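From the Jetholm Toy Library: A Kind Word for Little Blocks
June 2026

I have been meaning to write about blocks for a good long while now, and since the puzzles are all back on their shelves and the kettle is on, I am finally going to do it.

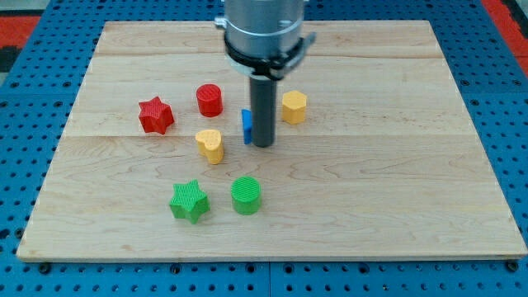 My grandmother kept hers in a cookie tin, and I can still hear the racket they made when she tipped them out onto the kitchen floor. It was a small set, and I don't think a single piece matched the one beside it, but my cousins and I got whole summers out of it. So when families ask me which big box they ought to borrow first, I tend to send them home with a little bag instead (and I hope they forgive me for it!). A handful of small colored blocks, well spread out so that every one can be seen and reached, will keep a child busy longer than you might think.

Do give them something flat and pale to play on. I'm very fond of a plain wooden board for this, the kind with the grain showing, because bright colors look so cheerful against it and even the smallest piece is easy to find. It also makes a nice clear edge to the game. Blocks live on the board, and cups of juice live somewhere else entirely.

If you'd like a game to start with, try pushing instead of picking up. One finger only, and the block has to travel from one side of the board to the other without bumping into its neighbors. My nephew played this with me for the whole of a rainy afternoon and then wanted to do it again after supper, with the lamp off, which I had to put a stop to.

We have 11 block bags ready to lend, and you may keep one for two weeks. Please wipe the blocks with a damp cloth before you bring them back, and let them dry overnight before you tie up the bag. If one has rolled under the sofa, just tell me. In July I'll be putting together a few more bags, so any old blocks you can spare would be very welcome at the front desk.

Cuiping Wan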